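Navo Hivby Chore Simulation Pack

Product page | Specifications | Downloads | Comments

Hivby is a library of simulated rooms for testing household and shop-floor chores before any hardware is involved. You load a room, load a robot model, assign a chore and run it as many times as you need. Each run is scored and logged.

The pack is sold to labs, integrators and appliance makers who want a plain answer to a plain question: can a machine do this job yet? For some chores it can. For many it can do the job most of the time, which in a kitchen or a stockroom may still be too little.

What is in the pack

300 rooms, furnished and unfurnished
1351 chore definitions, each with a start state and a finish state
9 chore groups: pick up, put away, wipe, sweep, sort, fold, load, unload, carry
2 scoring modes, strict and tolerant
Textured floors and walls, with adjustable lighting
Run logs in CSV and JSON

Strict scoring counts a chore as done only when every item in the finish state is met. Tolerant scoring gives partial credit. We suggest reporting both. A robot that moves a trash bin to the right corner and tips it over on the way gets something under tolerant scoring and zero under strict.

Where chores stand now

Pick up and carry are the strongest groups. Rigid objects with clear edges, set on a flat surface with space on all sides, are handled well by most current robot models. Sort does well when the items differ in size.

Fold and wipe are weaker. Cloth is still hard to simulate and hard to handle, and a wiping run often misses the strip next to a wall. Small debris is another common failure. A planner may treat it as part of whatever it is resting on and leave it there.

None of the groups should be read as a promise about real homes. A good score in Hivby tells you a chore is worth trying on hardware.

Sample room: sparse, parquet floor

The sparse rooms are the place to start. This one has a blue-grey cylinder near the rear wall and a small dark scrap on its top. The parquet pattern and the wood-grain walls are useful for checking whether a vision model gets distracted by texture.

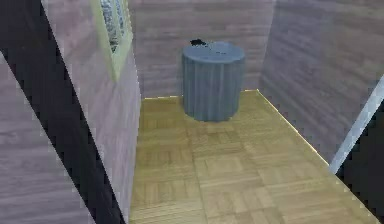
Nanayakkara: We ran the sparse rooms for most of December and the scores were fine, but our stockroom in Grerkedton has hoses on the floor and people walking through. I'd like to see clutter that moves during a run. Until then I would only trust the carry results, and only for slow loads.

Moving clutter is planned for the next release. The current release supports clutter that is placed at the start of a run and can be pushed by the robot.

Requirements

Linux or Windows workstation with a dedicated graphics card
Up to 9 rooms can run in parallel on one workstation license
Robot models in URDF format

License and support

Each license covers 2 workstations and includes updates for the current version. Academic pricing is available on request. Support is by email, and replies go out before 5 p.m. on working days.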